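アプリストアの日本語ページを一緒に育ててくださる方を探しています

はじめまして。Plindanoの編集チームのWanpen Srisukと申します。Plindanoは、音楽アプリや電子書籍、小さなゲームなどを扱う配信ストアで、個人や少人数でものづくりをしている開発者さんの作品を中心に並べています。この8月から日本のお客さまにもお使いいただけるようになり、おかげさまで毎日たくさんのお問い合わせやご感想をいただいております。うれしい反面、日本語のページがまだまだ追いついておらず、英語の紹介文がそのまま残っているところ、訳がぎこちなくて読みづらいところがあちこちにあります(お気づきの方も多いと思います、すみません!)。

そこで、日本語ストアの編集とお客さま対応を担当してくださる方を2名募集することにしました。

お願いしたいのは、まず作品紹介文の翻訳と書き直しです。今のところ175作品の紹介文が日本語になるのを待っています。直訳でなくてまったくかまいません。むしろ、その作品を自分で触ってみて、どんな人に勧めたいかを考えながら書いてくださる方だとありがたいです。有料作品は業務用のアカウントですべてお試しいただけます。

そのほかに、特集ページの企画、開発者さんとのメールのやりとり、購入や返金に関するお問い合わせへの返信があります。返金まわりは決済担当のRazia Orakzaiが一緒に見ますので、最初から全部ひとりで抱えることはありません。開発者さんとのメールは英語が中心です。流暢でなくても、辞書を引きながら丁寧に書ける方なら十分やっていけます。私も最初の半年は、一通書くのに午前中いっぱいかかっていました。 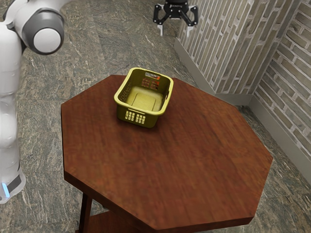
このページの最終更新:8月(募集担当 Wanpen)

勤務はご自宅からのリモートが基本です。朝は10時に短い打ち合わせがあり、それ以外の時間の使い方はお任せしています。お子さんのお迎えで夕方に抜ける人もいれば、夜のほうが筆が進むという人もいます。週の労働時間は32時間からご相談ください。打ち合わせは英語と日本語が半々くらいで、聞き取れなかったところは遠慮なくチャットで聞き返してください。みんなそうしています。

応募にあたって、学歴や年齢は問いません。ストア運営の経験もなくて大丈夫です。ただ、日本語の文章を書くことが好きで、人の書いた文章に手を入れるときに相手の気持ちを想像できる方、という点だけは大事にしたいと思っています。アプリやゲームのレビューをブログなどに書いている方は、ぜひURLを添えてください。楽しみに読ませていただきます。

待遇は、最初の3か月が契約社員、その後はご本人と相談のうえ正社員へ切り替えとなります。給与は経験に応じてお話しします。交通費(たまの集まりのとき)、通信費の補助、ストアで使える毎月のクーポンがあります。社会保険は契約社員の期間から加入していただけます。

ご応募は、簡単な職務経歴と、お好きなアプリをひとつ選んで書いた400字程度の紹介文を、採用窓口のメールアドレスまでお送りください。当ストアにない作品でもかまいません。書式は自由で、件名に「日本語ストア編集」と入れていただけると見つけやすく助かります。書類を拝見したあと、開発者支援担当のWichai Yimyamと私とでオンラインの面談を一度、そのあと有償の試し翻訳を一本お願いしています。お返事は、結果にかかわらず必ずみなさまにお送りします。

応募を迷っていて先に少し話を聞いてみたい、という方も歓迎です。同じ窓口に「質問です」とひとこと書いてくだされば、私からお返事いたします。配信中の作品についてのお問い合わせは、お手数ですがサポートページのフォームからお願いいたします。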